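The Waiting Number

The planner at Handora had a number inside it that no one wanted to change. It was 625, and it meant milliseconds. When the planner could not choose between two grasps, it waited that long, asked the perception module again, and then took the newer answer. The number lived in a file called patience, without comments, and the last change to the file was made in May, under the login of a person who had left the company.

I had come to Handora from Gotier, where I wrote software for elevators. An elevator has very few opinions. It knows its floor and it knows the door. At Handora I was given the part of the code that stands between seeing and moving, and for the first weeks I only read it, as one reads letters in the house of a stranger.

The task was drinks. There was a black table against a white wall, with cups and bottles on it, and the arm had to find the cup it was told to find. The perception module, which we called Kirui, gave each thing a name and a score. A yellow cup was easy. A black cup on a black table was not. Kirui saw the white inside of it and believed, with great confidence, that a plate was floating there.

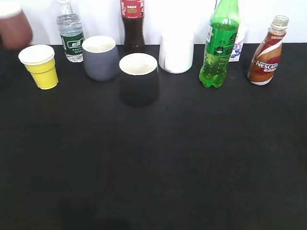

You should let it wait longer, wrote Manby in the review of my first change. It is cheap to wait, and a wrong name costs us the whole plan.

Manby was the name of the remote office, and all reviews from there were signed with it, so I never learned if I was arguing with a person or with several. I answered that waiting did not give Kirui better eyes. It looked again at the same thing from the same place, and it made the same mistake with a newer time on it. Manby answered with one word, "Logs?"

So I went to the logs. I stayed late and replayed the runs one after another, with the score of each name in a small window at the side. I saw the plate appear and disappear. I saw the planner ask, wait, ask. In one run it had asked more than 100 times, and between the questions the arm stayed in its place above the table like a guest who does not know which chair is his.

Outside it rained in the manner of that city, from the side. I made tea and did not drink it. I thought about my mother, who waited at windows. When my father was late, she would look at the road, go to the kitchen, come back and look again, and always from the same window. There was another window in the bedroom from which you could see the bridge. I was a child and I told her so, and she said that she was used to this one.

I opened the file called patience. Under the number I wrote a new line. If the two best names were close, the planner should not wait. It should move the wrist a little to the side, wherever the path was free, and only then ask again. It took the whole evening to write this in a way that did not break the other things, because the grasp planner believed that any motion meant a decision was already made. I had to teach it that one can move and still be undecided. For this I added a state between searching and reaching. I called it leaning, and I expected Manby to complain about the word.

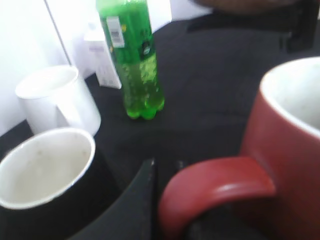

View from the wrist camera
Text: Leonor Vashti, controls programmer

The first version leaned too much. It went left, it went right, and the two names changed places each time, so that it could have continued until morning. I put a limit on it: 2 leans for each object, and after that it must choose or give up and say so. Giving up was also a new state. In the old code there was no way to give up, there was only more waiting.

On handles it was the most difficult. From one side, Kirui gave me a mug with a handle, and from the other it gave me a mug and also a second thing, thin and curved, with its own name and its own score. The planner then wished to grasp the second thing and leave the mug where it was. I wrote a rule that joined them if they moved together when the wrist moved. It was not a beautiful rule. I wrote this in the comment above it, with my name, so that the next reader would know whom to blame.

Then I started the runs and put my chair near the screen.

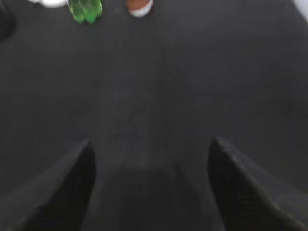
I kept the old number too. I could have deleted it, and the tests would have passed, but I moved it to the bottom of the file and let it serve as the time between two leans. Somebody had chosen it once, on an evening I know nothing about, and perhaps they also had a reason.

I sent the change to Manby a little before midnight. The answer was there when I came back with my coat on.

"Why is it called leaning?"

I wrote that I would explain it tomorrow, and turned off the monitor.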